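Submitting a ghost story anthology with one withdrawn contributor

Posted by Grirkis

Our writing group is preparing a collection of supernatural fiction for Drateo. The manuscript runs to 219 pages. One contributor has withdrawn a story of 1,586 words, and two later stories refer to its haunted mill. May the references remain, or must they be removed before submission on Thursday?

Posted by Gebretsadik

Please obtain written consent from the contributor if the mill is named or described in detail. A general mention of an old mill does not normally require permission – but the editor should be informed.

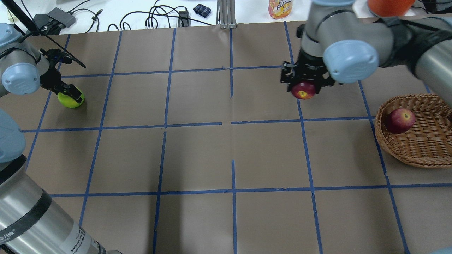
The running order should also be reviewed. Readers of linked ghost stories expect each tale to lead to the next. Lay the story titles out on a large table and move them until the gap left by the withdrawn piece is closed. Page numbers and the contents list must then be corrected.

Posted by Codo

Same thing happened with our vampire book. We changed the mill to a chapel and the publisher accepted it.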